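4.3 Worktops, stone and the business of wiping down

We had not planned to say very much about worktops. The study began, as the introduction explains, with the question of how people who have moved house more than once decide what a clean kitchen is, and we expected them to talk about floors and ovens. What they wanted to talk about, often at great length and over a second pot of tea, was the surface next to the sink. Of the 218 households who filled in the longer diary, well over half mentioned it in their very first entry, and several never really got on to anything else.

The diaries came from two towns, Skedgate and Solanki, and we should say again how grateful we are to the people who kept them going through a cold and rather miserable February. Between them they wrote 883 entries that touched on wiping, scrubbing, drying or polishing a worktop. We read all of these twice, once each, and then sat down together to sort out the places where we had disagreed. Most of our disagreements were about words. A diarist in Skedgate might write that she had 'done the side', by which she meant a quick pass with a damp cloth, while in Solanki the same phrase took in moving the bread bin, the kettle and everything behind it.

Pale, plain surfaces were wiped more often than any other kind, and this will surprise few readers who own one. Crumbs show, tea shows, and so people reach for the cloth. Patterned stone was another matter. Its owners wiped less often but worried more, and they tended to do the job by touch, running a flat hand over the surface before bed to feel for grit or stickiness. One couple had a standing quarrel (a friendly one, we think) over whether a mark near the hob was a stain or had come with the slab. They had lived with it for six years.

Figure 6 gives an idea of the sort of pattern we mean, with fine pale veins running across a mottled grey-brown ground. In a stone like this the lines fork and gather so closely in places that a small spill could easily go unnoticed, and our diarists who had chosen busy marble generally told us that they liked it for that very reason.

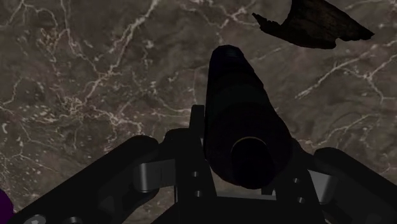 Figure 6. Veined marble in grey-brown, with white and cream lines (computer rendering).

Ohemaa Acheampong, reading an early draft of this section, objected that we had made too much of what the eye can pick out. In her view the diarists with patterned stone were really describing a habit learnt from a parent or an aunt, and they would have swept a hand over any worktop they were given, plain or otherwise. She pointed us to the entries in which people remembered being sent back to do the job again.

We went back to those entries and we think she is at least partly right. About 60 of them name an older relative, and the hand over the surface turns up in a good many – including some from households with plain white tops, which our first account had passed over. We have kept the comparison between surfaces, but we take up the question of who taught whom in section 4.4, where the Solanki diaries are especially rich.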